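Got back from the Pilis open day late and wanted to get this down before Monday eats it. Sat 24 January, doors at ten, we were in the parking lot before that because Jalen Zamora drives like the building might leave without him. Two cars, eight of us from the Nastgate robotics club, plus Pramila Sandhu who teaches physics and signed all the forms.

So. Pilis runs a student program out of a big workshop hall on the edge of town. High school and first-year college mixed together, one long project per season. This season is cutlery sorting. Sounds dull on the flyer. It isn't dull, I stood there so long my knee went stiff.

Sign-in was slow. One tablet, one pen for the paper backup, a line out the door. Name stickers ran out. Coffee fine, donuts gone by the time I found them. Then a welcome talk from Dinesh Thakur, who runs the program, and he kept it to 15 minutes like he promised, which I have never seen happen at one of these. Main point of the talk — the season is built around one task, students do the setup, the driving, the data and the boring bits, and mentors are allowed to touch the power switch and not much else.

Then into the hall. Bright, high ceiling, pipes and ducts everywhere, black tape lines on the floor. Bring a sweater if you go.

The station everyone crowded around has two arms facing each other across a wood table, on a black rail frame. Spoons all over the place. The task as the team explained it: pick up one utensil, carry it to the right bin, let go, next. By color for the beginners, by color and material for the spring round. Left arm takes anything on its side, right arm the same, and the middle is where the arguments are. Who goes first, who waits. They said most of the code written since the fall is about the middle.
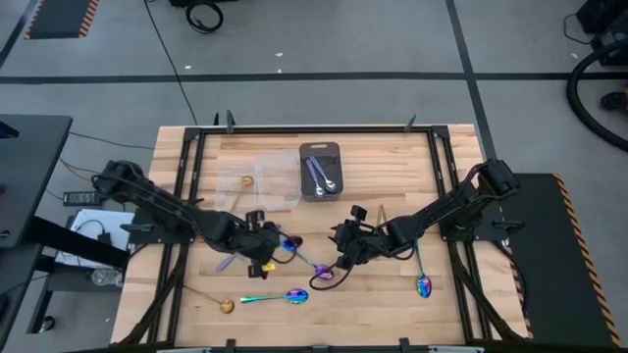 The sorting station, both arms in. Lavender spoons in the gray bin.

Aisling Ó Dálaigh did most of the talking for the team. Second year in the program, wants to do mechanical engineering, answers questions very fast and then waits for you to catch up. Why spoons? Cheap, she said, and awful. Round at one end and thin at the other, so the place you want to grab is never where the weight is. Shiny ones are worse. The rainbow finish changes color depending on where you stand, so the camera thinks it has a new object each time. They started with plain wooden ones and got cocky, then somebody's aunt donated the rainbow set and scores went through the floor.

I asked how many practice picks they have logged. 2879 as of Friday night. It's on a whiteboard by the door and they update it by hand, apparently there was a fight about automating that.

Short break here, we lost two of our kids to the laser cutter demo and had to go find them.

Back at the station they had a screen up with the camera views side by side. Wrist view is the one to look at. From across the table you think a grip is lined up, then you look down between the fingers and see it's well off. Our lot got this right away — we have been fighting with one overhead camera since September and blaming the code. Jalen took pages of notes. I took none, so apologies if any of this is out of order.

The close view also shows you how little there is to work with. Two pointed black fingers, a thin shiny blue strip running down to the gap between them, pale creased background behind. Try to tell a program where the edge of that is when half of it is turquoise and the other half nearly black.

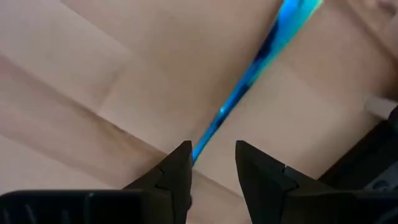 Photo: Žofie Kollár / Pilis student program

Visitors got a turn driving. Two minutes each, sign up on the sheet, sheet filled up in no time. You hold a pair of handles and the arms copy you. Harder than it looks!! Everybody goes too fast at first and too low. I knocked a spoon clean onto the floor and a kid of maybe twelve behind me in line said "unlucky" in a very adult voice. Pramila got one into a bin on her second go and mentioned it the whole way home.

Some things I picked up for our own build, in no order:

Clamp the rail frame to the table. We have ours screwed down and it means we can't shift it to re-level.

Tie the cables with slack at the wrist, more than you think. Theirs loop right out to the side. Ours snap tight at full reach, and that is probaly our mystery reset.

Use bins with a handle slot, easier to dump and start over. See-through and solid both, the team says the clear ones confuse the overhead camera and they want that problem on purpose.

Reset the table badly. If you lay the spoons out neat every time the thing only ever learns neat.

One run per person then swap. Tired drivers make bad data.

Wooden spoons were in a bunch on the right for the afternoon session and the shiny ones along the front, with both arms parked over them while the team talked.

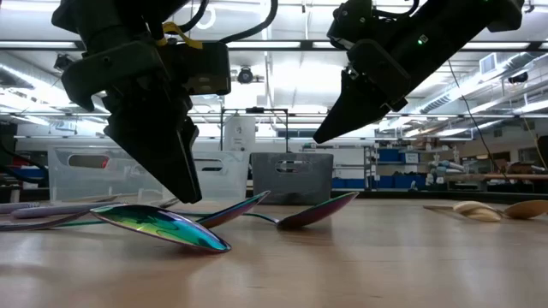 Nastgate Robotics Newsletter, Issue 20, p. 2

Lunch was pizza in the corridor. Got talking to a parent from the Chaudhary school team, they're doing sorting too but with bolts, and want to set up a swap day. I have the email somewhere. Jalen has the email.

After lunch a short Q and A on joining. Program takes new students in April, no coding needed, you do need to be able to get there on Saturdays. There is a fee but ask about the waiver, they were clear about asking. Zisance lends the laptops. Forms were on the table by the exit and I brought a stack back, they're in the club cupboard, top shelf, under the tape.

Gripes, quick. Parking is tight. The audio in the welcome talk was bad past row three. The schedule said a tour of the machine shop at two and there was no tour at two, there was one at half past and by then we had to load up.

Would go again. Want to go again with the whole club and our own gripper in a box so Aisling can tell us whats wrong with it. If you want a seat in a car for the next one, tell Pramila before you tell me.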